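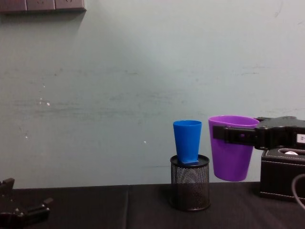
Blue cup, purple cup, black pen holder.

Stirkus: the line test and the finished film

I have now watched Stirkus three times, once as a line test and twice as a finished print, and I want to put down what changed between the two. Most of the writing I have seen on it deals with the story. The story is thin: a ferry pilot loses his license, moves in with his sister, and tries to teach her son to read a tide table. It runs 84 minutes and could be told in ten. My interest is in the timing of the drawings.

The line test was shown in May, in a small room, with a temporary soundtrack and no color. Almost all of it was animated on twos, meaning each drawing is held for two frames. At 24 frames per second that gives 12 drawings per second, the ordinary economy of hand-drawn work. The pilot's walk was on twos. The water was on twos as well, and it looked wrong, with a stutter along the crest of each wave that pulled the eye off the characters.

In the finished film the water has been redone on ones. The figures have not. This is the reverse of what most studios do with a limited budget, where the background gets the cheap treatment and the faces get the drawings. The effect is odd for the first reel and then stops being odd. The people seem slightly slower than the place they live in, and the boy, who is drawn with fewer lines than anyone else, seems slowest of all.
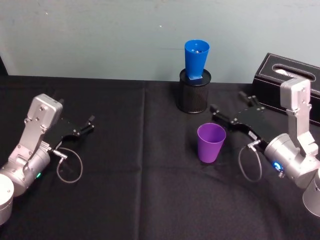
Posted by Arnaldo Garcia at 10:40 pm
Filed under: animation, timing

The kitchen sequence is the best place to check this. The sister washes a pan and talks with her back to us for more than 7 minutes of screen time, broken by only three cuts. Her shoulders carry the whole performance. I went through it on the second viewing with a notebook and found long stretches where a single drawing is held for eight or even twelve frames while the steam over the sink keeps moving. A hold that long normally kills a drawing. It survives here on the strength of the line, which is redrawn with a slight wobble on the hem of her sweater and left still everywhere else.

The credits give 1,004 as the number of painted backgrounds. I have no way to check that figure, but it is plausible. The harbor is never reused from the same angle, and the light shifts between shots that are supposed to be seconds apart. Some viewers will call that a continuity fault. I think it was left in on purpose, given how carefully the shadows inside the house are matched.

Sound is the weak point. The temporary track at the line test used one accordion and a good deal of room tone. The final score, credited to Seixas, has strings under nearly every exchange, and it flattens the pauses the animators worked to build. When the pilot reads the letter from the licensing board, there is a hold of almost two seconds on his thumb. In the test it was silent. Now a cello tells us how to take it.

The mix is also low in the dialogue band. In the second theater I sat on the left side, seven rows back, and lost parts of the boy's speech on the jetty. The first theater was better, so some of this may be the room.

A comparison with Skitari is hard to avoid, as both films came out of the Vallodier workshop and share a character designer. Skitari is the more polished of the two. Its camera moves are smoother, its lip sync is tighter, and I remember very little of it. The multiplane shots in the forest are technically correct and all run at the same speed. Stirkus has perhaps four camera moves in total, and one of them — the slow pan down the ladder to the moored boat — has a visible bump about halfway, where two background sheets meet. I would keep the bump.

The disc is listed with the line test as an extra, though the listing does not say whether it is complete or an excerpt. If it is complete, watch the ladder pan in both versions. The test has it four frames shorter.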